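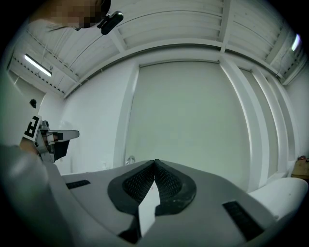

**Readers wanted for a study of old household account books**

We are looking for people who like to read old handwriting. The Chidiac collection holds 128 account books which were kept by families in the Prirkari valley, and we want to have them typed out before the reading room closes for repairs in April.

You would work from scans, at home, at the hours you choose. Each reader receives two books and a short guide to the usual abbreviations. Some 404 pages are difficult, with faded ink or notes in the margin, and these we will give only to readers who ask for them.

What we ask from you:

- good reading knowledge of English
- your own computer and a normal internet connection
- patience with spelling that changes from one line to the next

Experience with archives is welcome but not necessary. We pay a fixed sum for each finished book, and your name will be printed in the catalogue if you wish so.

To apply, please write a few lines about yourself to Lauri Valtonen, Eteo Reading Room, box 1405. Questions about payment go to Aníbal Sánchez at the same address. We answer every letter, but it can take us a little time.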